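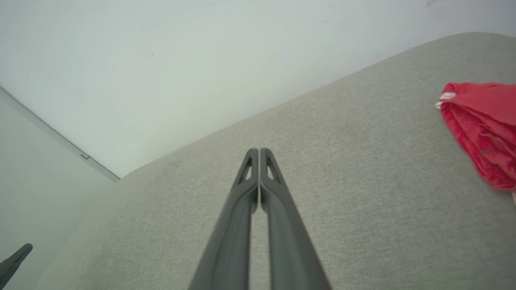 *Light gray upholstery, red cloth, crumpled.*

## Katene cushion care: what people ask

**Can I leave a red cloth on pale fabric?**
A dry one, sure. A damp one can leave dye behind, and pink is not a color we sell.

**How do I tell if a cloth bleeds?**
Wet a corner and press it on white paper for 25 minutes. If the paper blushes, wash the cloth alone.

**Will Purell hurt the cover?**
Try a hidden spot first. We'd try a hidden spot with anything, water included.

**Do the covers come off?**
On the Britari, yes – look for the zipper underneath. On the Fusava, no, and 16 of you have already written to us about this.

**Where do I put all the stuff that lives on the sofa?**
Somewhere else. Fold the cloths, find a drawer, then vacuum with the soft brush.

Last updated 30 April 2021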